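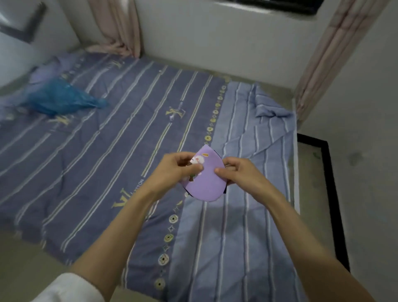

About Clevside Wrestling School

Clevside started with one secondhand ring, a borrowed van and a group of friends who had been driving four hours each way to train. Graham Nuttall had wrestled on small cards up and down the coast for most of his twenties, and when his knees told him to slow down he began showing newer folks how to fall without getting hurt. That first January there were six of them in an old feed store with no heat, and they wore their coats between drills. We have heat now, and a proper ring, and a second practice ring in the back for the beginners, but we still like to think of ourselves as the same bunch.

Who teaches here

Graham still runs the beginners' class himself. You will spend your first weeks with him on rolls, bumps and running the ropes, and he will make you do them over and over until you hear them in your sleep. Please be patient with him, he has his reasons!

Benvinda Correia joined us after a long run in tag team wrestling and looks after the intermediate group. She teaches chain wrestling, timing and how to listen to a partner in the middle of a match, and she is the person to see if you are nervous about anything at all. Joaquim Peixoto handles strength and conditioning – he is kinder than he looks – and Clementina Carvalho teaches promo class, where you will learn to hold a microphone and talk to a crowd as if you meant it.

Our shows

Every student who is ready gets a chance to work in front of people. Our student shows are held in our own building, which seats 400, and we run the bigger Forov Cup in the hall at Pangaribuan once a year. The doors open early so families can find a good spot, and there is usually a bake table near the entrance. Sérgio Valente books the matches and does the ring announcing, and he has never once gone home with his voice intact.

More than 3,000 people have come through our doors as students, guests or fans, and a good many of them come back to help put up the ring. If you have ever carried ring posts up a ramp in the rain you know what that means to us.

Coming to train

You need to be at least 15 to join the junior class, and a parent or guardian has to sign the form with you. You don't need any experience, and you don't need to be big. Bring kneepads, clean indoor shoes, water and something to eat afterward. Your first class is free, and you are welcome to sit and watch as many times as you like before you make up your mind.

Stop by, say hello, and ask for Benvinda or Graham at the front desk.

Page last updated 2012-09-07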